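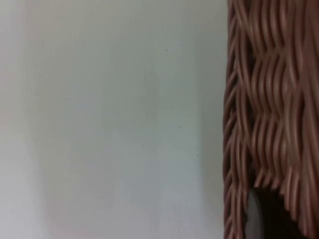
Niloufar Shahbazi
Robot Cell Safety Lead, Trastar

How to Set Up and Sign Off a Wrist Camera for Close Work Near Soft or Woven Goods

This procedure covers arms that carry a small camera at the wrist and handle baskets, bags, crates and similar items. It applies to the cells at Vivthorpe and Rugemalira. It replaces the October notes. If your cell also has an overhead camera, do the overhead checks first and then come back to this page.

Wicker is a good test item. Seen from very near, a braided edge stays readable against a pale plain surface, but the strands behind it start to smear and an opening in the weave goes almost black. A system tuned on cardboard boxes will often treat that dark area as a solid face or as free space. Neither is safe to assume.

What you need

The arm's current risk assessment, a lint-free cloth, a flat pale board, one woven test basket, and the cell log. The person doing the work must be signed off for reduced-speed operation. A second person stands at the stop button during steps 4 to 6.

Step 1. Stop the cell and lock it out

Bring the arm to its park position, stop the program and lock out the power. Put your own lock on. Do not rely on the pause button on the pendant, even for a quick wipe of the lens.

Step 2. Clean and inspect

Wipe the lens with the dry cloth. Check the mount screws and the cable strain relief. The cable should have slack at every joint limit and should never be able to catch on the item being handled.

Step 3. Check for specks

Remove your lock, restore power in reduced-speed mode and point the camera at the pale board. Small dark specks show up best on a plain light surface. Move the arm a short distance sideways and look again. Specks that travel with the board are on the board. Specks that keep their place in the picture are on the lens or the sensor. Clean again if they are on the lens. If they remain, write down where they are and tell whoever maintains the vision model.

Step 4. Find the near limit

Place the test basket beside the board and bring the camera toward it slowly. Stop when you can no longer tell one strand from the next. Back off until the weave is clear, then measure the distance from the lens to the basket. On the Fitelov mount this came out at 145 mm in our cells. Measure your own. Lenses vary, and so does the lighting.

Enter the measured distance as the near limit for vision-guided moves. Inside that limit the arm may only follow a path that was planned from farther out, at reduced speed, with force limits on.

Step 5. Check edges and openings

Run the edge finder on the side of the basket where it meets the board. A braided border is bumpy, and a soft shadow often runs next to it. The detected edge should follow the border and ignore the shadow. Repeat this 5 times with the basket turned a little each time.

Next, aim at a gap or handle opening. The software should mark dark areas as unknown. It must not plan a finger path into an unknown area. Loose strand tips around an opening can snag a finger pad, so keep the grip point well away from them – the rim or a flat section of the body is usually better.

If something pale shows through the opening, check that the software does not join it to the background. Objects inside a basket and the surface behind it can be close in color.

Step 6. Test the loss-of-view stop

With the arm moving at reduced speed, block the lens with a card on a long handle. Keep hands out of the cell. The arm must stop and hold. It must not restart when the card is taken away. Restart should need a deliberate press from outside the fence.

Do this in 2 different arm positions. One failure means the cell stays out of service until the fault is found and the whole step is repeated.

Step 7. Record and sign

Write the near limit, the speck positions and the results of steps 5 and 6 in the cell log. Both people sign. Repeat the procedure after any lens change, mount change, collision or change of lighting.

A full run takes nearly 5 hours the first time, most of it in steps 4 and 5.

Related items
Lockout Basics for Robot Cells
Choosing Finger Pads for Woven Goods
Reduced-Speed Mode: Who May Use It
Overhead Camera Checks
Filling In the Cell Log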